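Zwei Stangen fürs kleine Bad: mein Eindruck von der Edelstahlreling von Jarness

Wer wie ich ein sehr schmales Bad hat, kennt das Elend mit den Handtüchern ja zur Genüge.
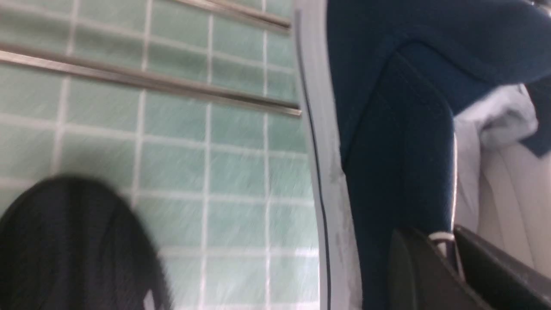
Ich habe lange überlegt, ob ich noch einmal Geld für einen Handtuchhalter ausgeben soll, denn der alte Klapphalter von Correa hatte mich nach sieben Monaten doch sehr enttäuscht. Im Mai habe ich dann zwei Stangen von Jarness bestellt, schlicht, rund, Edelstahl, und sie parallel übereinander auf die mintgrünen Fliesen gesetzt. Die Fliesen sind noch vom Vorbesitzer, und inzwischen mag ich sie richtig gern — gerade zusammen mit dem Metall!

Beim Bohren habe ich Blut und Wasser geschwitzt, das gebe ich gern zu. Mein Nachbar Sekar Manurung hat mir zum Glück seine Wasserwaage geliehen und den guten Rat gegeben, die Löcher in die Fugen zu setzen, wo es eben geht. Die beiliegenden Dübel fand ich etwas mickrig und habe sie gegen bessere von Willmont getauscht. Für beide Stangen habe ich einen ganzen Nachmittag gebraucht (mit Kaffeepause, versteht sich).

Im Alltag bin ich wirklich froh darüber. Ein großes Badetuch trocknet ausgebreitet viel schneller als am Haken, und es wackelt nichts. Kalkflecken sieht man auf dem polierten Edelstahl natürlich, da wische ich abends kurz mit einem weichen Tuch drüber. Schade ist nur, dass die Anleitung so winzig gedruckt ist, dass ich die Lesebrille holen musste.

Von mir vier von fünf Sternen, und für die Gästetoilette kommt bald noch eine kurze dazu.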